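Search the boards Search Advanced

Community Help > Robots and Automation > Teaching by Demonstration > Two-arm setups

Trained policy won't let go of flower stems, demos look fine to me

Posted Nov 2, 2019 by Zainab Amadi

I'm teaching a two-arm setup to pick up artificial flowers, lay them together with the stems lined up and tape the stems near the cut end. Everything is done by remote control. I sit at the leader arms, the two arms on the rail follow, and each run is saved with the wrist cameras and the fixed ones.

I've recorded 23 runs so far and trained on all of them. The policy gets to the flowers and closes on a stem most of the time. After that it goes wrong in one of two ways. Either it holds the stem and never lets go, or it swings the whole thing across the table very fast and loses its place. The second one bothers me more, because I do move fast when I'm carrying. It feels natural to hurry through the empty part and slow down again at the end.

I have tried a longer training run and I have tried throwing out the runs where I dropped something. Neither made much difference. Is this a matter of more runs, or am I doing something wrong when I drive the arms? I can redo all of them if I have to, I would just like to know what to change first.

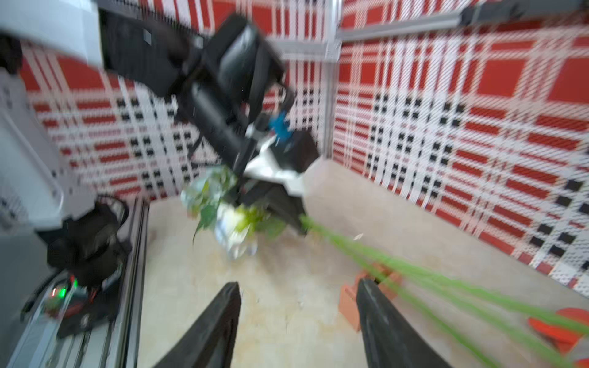 Keith Harawira
More runs. 23 is not a lot for two arms and something as floppy as a plant. I had the same trouble with folded cloth and it went away when I had enough data. Also check your frame rate. If the cameras are saving slower than the arms, fast moves will have gaps in them and the policy fills the gaps with whatever it likes.

Remigiusz Szulc
I would not record more until you have changed how you drive. If you add another 20 runs in the same style you will have a bigger set with the same problem in it.

The hurrying is the first thing I would fix. When you carry a bunch quickly, the wrist cameras get smeared pictures for that whole stretch, and the leaves swing and hide things that the other camera could have used. The policy then has to guess where it is at exactly the point where the arm is moving fastest. Pick one speed for carrying and keep to it. It should feel a little too slow in your hands. If a run takes you 16 seconds now, don't worry if it gets longer.

The not letting go is a separate problem and I think it comes from the grasp. Artificial leaves bunch up between the fingers. When you open the gripper by remote, you can see on your screen that it has only opened halfway, so you wiggle and open some more. In the recording that is a hold, a small wiggle and another hold, and most of those frames are marked closed or nearly closed. So the policy learns that holding is the usual thing to do.
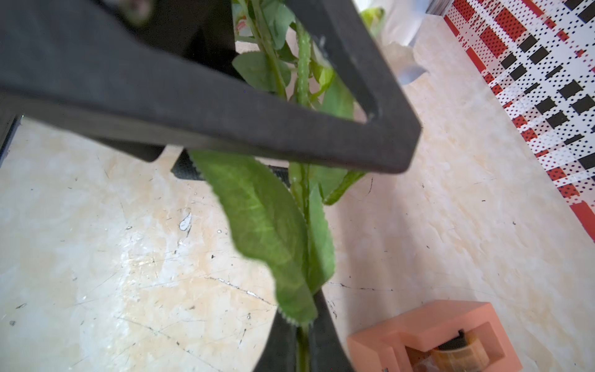
Come at the stem from the side with the fewest leaves, even if it means turning the wrist farther than you want to. Close once and then wait a moment before lifting. When you let go, open all the way in one move and back straight out along the line you came in on. If a leaf catches on a finger, stop the run and throw it away. Don't save it by shaking it loose, however good the rest of it was. A shaken release teaches shaking.

Then there is the question of which arm does what. In our first set at Zandthorpe, Angus Hoani and I each drove half the runs, and it took us until October to notice that he held with the left and worked with the right while I did whichever was closer. The policy learned both and mixed them, sometimes in the same run. Write the roles down before you start and make everyone who drives follow them.

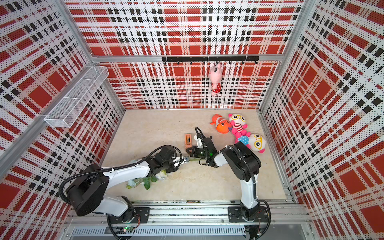 Decide on what the holding arm does while the other one is busy, too. People tend to let it drift when their attention is on the other hand, and the drift goes into the data. I keep the holding arm still on the stem and only move the second arm once the first has stopped. With the left gripper on the stem and the right one next to it, the orange tape dispenser is close to both, and that is a crowded spot for two wrists and their cables. Move the dispenser a bit if your fingers keep meeting over it, but then put it through its new range of places in every batch. The plush toys are well out of the way over to the right, so I would leave them where they are for now and start shifting them once the basic task works.

This is the order I use when I drive. Say it out loud the first few times if it helps.

1. Park both arms in the same start pose. Look at the pose on screen and don't trust your memory of it.

2. Bring the holding arm to the stems and close once. The working arm stays parked.

3. Bring the working arm in over the stems, slowly, from its own side. Leave the cut ends clear so there is somewhere for the tape to go.

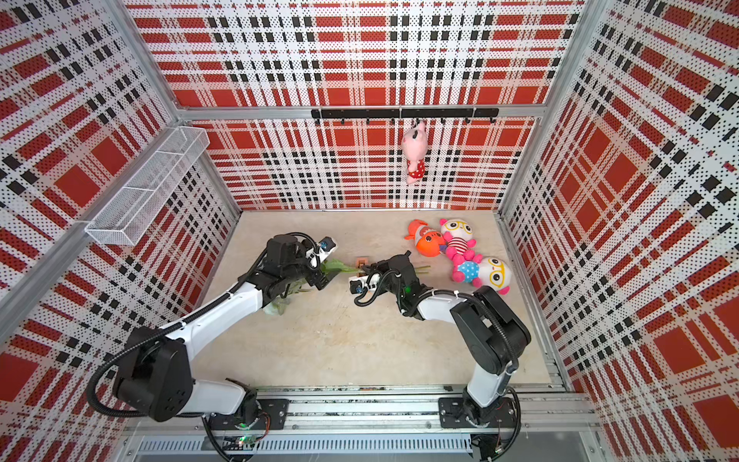 4. Tape, then back the working arm out all the way before the holding arm opens. Both opening together looks neat but gives you a lot of runs where the bunch rolls.

5. Park both arms again before you stop recording. If you stop early, the policy never sees what finished looks like, and that alone can give you an arm that holds on forever.

Do 20 runs like that and train on those alone. Keep the old 23 in another folder. You can try adding them back later, but my guess is you won't want them.

On what Keith said about frame rate - yes, check it, it only takes a minute. I don't think it explains the release, though.

Keith Kerslake
Agree with most of the above. One addition. Before you redo anything, play back three or four of your old runs on the arms with no policy, only the recorded moves, with the flowers put back as close as you can get them. If the playback drops the flowers in a different place every time, some slack in the arm or the gripper is eating your accuracy and better driving will only help so much. We had a loose finger on one side and I spent a week blaming the person at the controls, who was me.

I also don't throw out every run with a caught leaf. I keep a couple where the driver stops, opens fully and tries again in a calm way, so the policy has seen a second try. Remigiusz and I may not agree on this one. I wouldn't do it in the first batch anyway.

For step 5, I hold the parked pose for 2 seconds before stopping the recording. Shorter than that and ours would sometimes start the whole task over.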